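Vusel cherche des personnes pour apprendre à ranger à un robot

Sessions de démonstration rémunérées, ouvertes à toutes et à tous

Ouvrir un tiroir, plier une serviette, remettre un flacon à sa place : vos mains font ça sans y penser, et c'est exactement ce qui nous passionne ! L'équipe Vusel, menée par Xinyi Xiao, recrute sept participants pour montrer à la main, pince au poing, les petits gestes de la maison. Vos mouvements serviront ensuite à entraîner nos bras robotisés.

Les sessions durent deux heures, pauses comprises, et s'étalent sur cinq semaines. Vous travaillez en binôme avec un membre de l'équipe, dans des pièces meublées : cuisine, chambre, salle de bains. On recommence souvent le même geste, avec de petites variantes, et on discute beaucoup (vos remarques ont déjà changé la forme de la poignée).

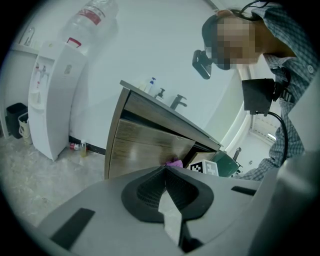
Faut-il avoir déjà manipulé un robot ?

Aucune expérience n'est demandée. Nurhan Tatlı forme chaque personne pendant la première session, et les enregistrements de ce jour-là ne sont pas conservés.

Nous cherchons des gens de tous gabarits, gauchers comme droitiers, majeurs et à l'aise en français ou en anglais. Il faut pouvoir rester debout, se pencher et tenir un outil d'une main pendant plusieurs minutes. Si vous avez été aide à domicile, femme ou valet de chambre, magasinier, écrivez-nous vite, vos tours de main nous intéressent énormément !

Indemnité versée à la fin de chaque session, frais de transport remboursés sur justificatif. Un second volet, consacré au pilotage à distance, est prévu en December : les participants de ce premier groupe seront prioritaires.

Pour candidater : quelques lignes sur vous et vos disponibilités, à l'attention de Rosario Grasso, accueil de Vusel, avant le 20/06/2021. Pas de CV.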